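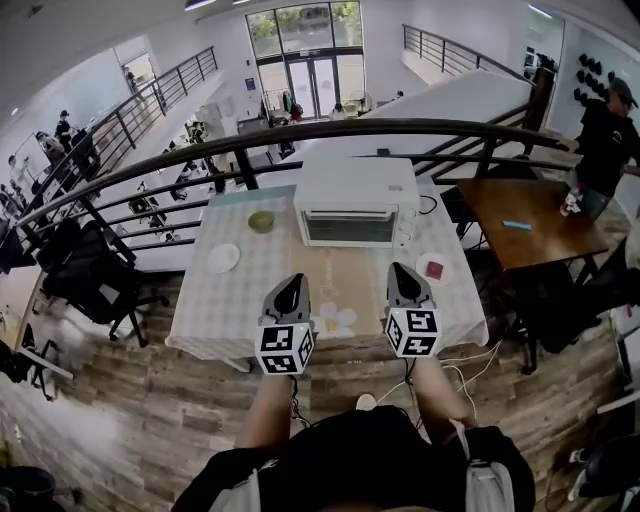

Fri 26 November

Handheld pair, upstairs station. The right gripper was dropping its pose again this morning, so I gave it the day (well, until lunch). First I swapped cables with the left one. No change! Then I wiped both marker cubes with the dry cloth, and the right one rocked under my thumb. One screw had backed out. Put a dab of the blue threadlocker on it, snugged it down, left it 90 minutes while I bugged Ainhoa about the log format.

Reran the calibration after that, 600 samples per hand. Right side came back clean, left is the same as it was in May. Girish wants the offsets saved under new names so the old ones stay put. Done, they're in the Tivberg folder.

Still to do: shoulder straps slip on me after a long run, and Conall says his do too. Also want a spare cube on the shelf before Monday. Saturnino has the print file, ask him.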